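Section 4: Setting Up the Built-In Shelves, the White Table and the Vanity

This section covers placing the furniture and dressing the surfaces after all the large pieces are out of their cartons. Assembly of the Uklow table is in Section 2 and assembly of the Wuyts vanity is in Section 3. Do not start here until both are standing on their own legs and all bolts have been tightened a second time.

4.1 Before you start

You will need:
A soft, dry cloth
The felt pads from hardware bag 11
A pencil and tape measure
A small level
The two square mats from the Farnorero accessory pack
A vase and flowers, or another centerpiece of your choice

Clear the floor along the wall. Flatten cartons you are finished with. Keep any carton that still has hardware in it next to the table until you reach step 4.5.

CAUTION: Two people are needed to move the table or the vanity. Lift, do not drag. Curved legs can crack at the joint if they are pushed sideways across a hard floor.

4.2 Dressing the built-in unit

The built-in unit has an arched niche, a grid of rectangular cubbies, and a countertop below. Do this part first, while you can still reach the back of every compartment.

1. Wipe each cubby from back to front with the dry cloth. Do not use spray cleaner during the first week. The paint is dry to the touch but still soft.
2. Check the shelves with the level. Small differences can be corrected with the shims in bag 11.
3. Put one or two small items on the shelves. Leave the rest open until the table is in position, so you can judge how full the wall looks from the room.
4. Set the vase on the countertop below the cubbies. Flowers in yellow and green show up well against the white finish.
5. Lay flat items, such as a mat, to the right of the vase.
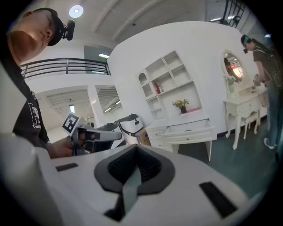
Figure 4-1. Curved wall and built-in unit, with vase and flat pink item below the cubbies.

NOTE: Do not stand a filled vase inside the arched niche. The niche floor is not sealed and water will mark it.

NOTE: The load limit for the whole cubby grid is on the sticker under the countertop. Spread weight over the lower shelves first.

4.3 Placing the table

1. Stick one felt pad under each foot.
2. Carry the table to its place with the drawer side facing the side you will work from. Leave at least 500 mm in front of the drawer so it can open fully.
3. Open and close the drawer several times. If it rubs, loosen the runner screws half a turn, square the drawer front by hand and tighten again.
4. Wipe the top.
5. Place the two pink mats side by side at one end and stand the vase on them. Keep the other end free for boxes, mail or whatever you are sorting.

CAUTION: Always use a mat under a vase or a cup. Standing water will lift the finish in a few hours.

When you unpack small boxed items onto the table, stand each box upright and bring it in from both sides. Put it down well in from the edge.

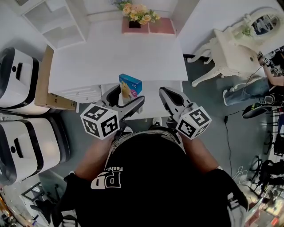
Handle one box at a time and find a place for it before picking up the next. Items you use every day go in the table drawer. Items for display go to the shelves. Anything you are unsure of can stay on the free end of the table overnight, but do not stack boxes there, as the finish needs air for the first few days.

4.4 Placing the vanity

1. Set the vanity on a level part of the floor, with the mirror away from direct sun.
2. Leave 200 mm between the vanity and the nearest furniture.
3. Check that the oval mirror is firm in its frame. Press lightly on both sides. If it moves, see Section 3.6.
4. Potted plants may be kept near the base. Use a saucer and do not let leaves rest against the legs.

4.5 Final check

Drawer opens and closes without rubbing
Mats are flat, with no grit underneath
Mirror does not rock
No water on the countertop or table
All cartons checked for leftover hardware

If any part is missing or damaged, write down the part number from the carton label and send it to Zastamau parts service. Touch-up paint for all white pieces in this guide is ordered as number 401. Brush it on thinly, let it dry overnight and apply a second coat only if the mark still shows.

Guide revised 22 Apr 2024. Section 5 covers cleaning and seasonal care.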